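Dusting and Waxing a Console Table with Curved Legs
Posted 17/03/2023 in Furniture Care, Wosbridge

Work from the top down, so that dust falls onto surfaces not yet cleaned. Leave the table in place if it stands on carpet. Dragging it puts side load on the leg joints.

Materials: 2 cotton cloths, one soft brush, clear paste wax (we use Girport 1007), a sheet of card. 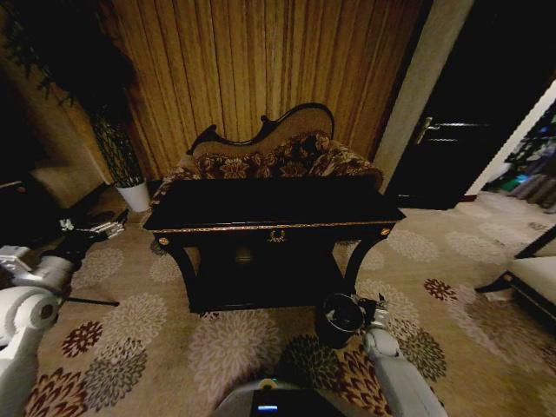
Brush the apron first, working along any gold line or molding with the grain. Do not use metal polish on gilded trim or drawer pulls. A dry brush is enough for a wreath-shaped pull; wax collects in the recesses and turns white. Wipe round knobs with a dry cloth.

Lower shelf: use a flashlight. Reach in from the front and wipe toward yourself.

Legs: slide the card under the foot to keep wax off the carpet. Apply a thin coat in strokes that follow the curve, starting at the underside of the top. Let it haze for almost 3 minutes, then buff with the second cloth.
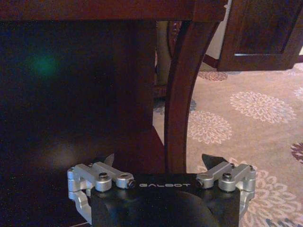
Curved leg and edge of the top, viewed from below.

Finish with the tabletop. Keep lamps and vases off it overnight. Repeat the waxing each October; dust as needed in between.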